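Reviews > Campaign kit > Trakis hand tally counter

Bought the Trakis clicker for polling day in January, used it as a teller outside the Anell ward station and then again at the count. Quick write up because two people in the branch have asked me if they should get one.

Short version, yes, if you're doing turnout. Maybe not for the count itself.

It's a four digit clicker with a finger ring, reset knob on the side. Goes up one per press, nothing clever. The press is stiff for the first 30 or so then it loosens up. Knob is small and you can't really knock it by accident, which was my big worry after the old Markent one zeroed itself in my coat pocket at the locals and I lost a whole morning of turnout. Still cross about that.

Did 5 hours on the door with it. Nearly 1000 voters through, thumb a bit sore by the end, numbers matched the other party's teller to within a handful. Good enough. Digits are readable in bad light too, at seven in the morning in the rain that matters alot.

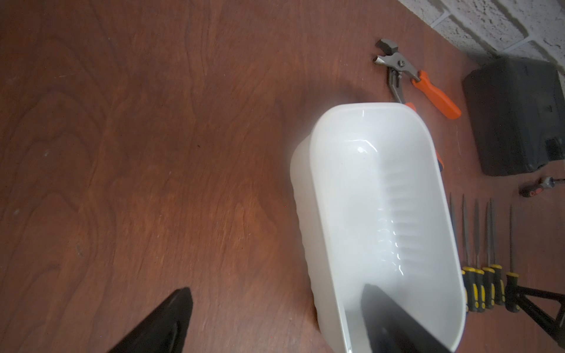 The count is a different job. You're sampling, ballots coming out fast, and one clicker only does one candidate. Édgar Huanca had one in each hand, one for us and one for Ríos, and kept pressing the wrong one. A pen and a tally sheet beats it, five bar gates, done. What I would say is get a tub for the bits. A plain white plastic one with rounded corners, open top, on the table where everyone can see it. Clickers, pens, spare number slips, all in there. We had stuff in coat pockets the time before and it was hopeless.

Bad points. The ring is tight over gloves. No lanyard hole, so it will get put down somewhere and left. And the click is loud, had a look from the presiding officer, fair enough.

Would buy again for telling. For the count take paper. Cost me 10 quid with postage, the branch hasnt paid me back yet.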